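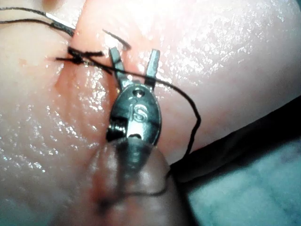
The Budget Line That Says Misc.

By Kanokwan Wannasri

Every equipment plan I have ever read devotes most of its pages to the robot and one line to everything the robot touches. The line is usually called Misc. At our training lab it was called Misc. for 2 years running, and I am the one who typed it.

The arm is easy to budget for. It has a quote, a warranty and a salesman from Cindlow who remembers your birthday. Thread does not have a salesman. Neither do practice pads, which people stitch, cut open and stitch again until the slit looks like an old coin purse, and then somebody asks for a new one as if they grew in the cupboard.

Last year we planned for 110 pads. The figure came from Panya Saithong, who divided the number of trainees by a number he declined to share. We went through them before July. The robot, meanwhile, was in excellent health, and for several weeks had very little to do besides be depreciated.

Instrument tips are worse, because they look like part of the machine and are priced like part of the machine, but they wear out like pencils. Jaws get dull. Somebody grips a needle at a bad angle and the tip is never quite friends with its other half again. Our purchase agreement covered the arm down to the last bolt and stopped politely at the wrist.

When I raised this with Obinna Okafor in finance, he asked whether the trainees could tie fewer knots. I said I would look into it. I have looked into it. A person learns to close an incision with a robot by closing more than 2000 of them badly, or so it feels from the chair where the invoices arrive.

My proposal is dull and I am fond of it. Start the plan at the pad and work up. Decide how many hours of stitching you want in a year, price the thread, pads and tips for those hours, and see what is left for the arm. You may end up with last year's model from Bahrami – a perfectly good arm with an ugly cart. Trainees do not look at the cart.

The objection I hear is that grants pay for robots and will not pay for thread. True enough, and I have written those applications too. But a supplier who wants the sale will often put a year of supplies on the same quote if you ask before signing. After signing, I can report, they become very interested in your feelings and less so in your pads.

Our new plan goes in next month. Misc. is still there. It now covers coffee.

Print this page | E-mail this article

This site uses cookies to remember your settings. Accept | Learn more

Contact us | © 2025 Hamo Review | Back to top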